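Categories: End Effectors > Two-Finger > Adaptive

Plirnero two-finger gripper, Flemetti wrist mount. Tapered fingers with dark inner pads. Price $3849, fingers included. Wrist adapter and cable are quoted separately. Budget a further $2000 if your arm needs the Bhat controller. Lead time is 7 weeks from receipt of order. A simulation model ships with each unit so that grasps on small parts such as clips can be planned before the hardware arrives.

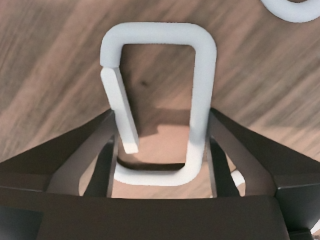

Can the simulation model be bought without the gripper?
It is sold as a single-seat license, and the fee is credited against a later hardware order.

Spare pads come in sets of 2. Orders ship from Grultonmont.

Comments

Ese Effiong: Does the lead time cover the adapter? Ours came on a separate invoice.

Purificación Vallejo: Adapter was quoted at the same lead time for us. Ask for one PO.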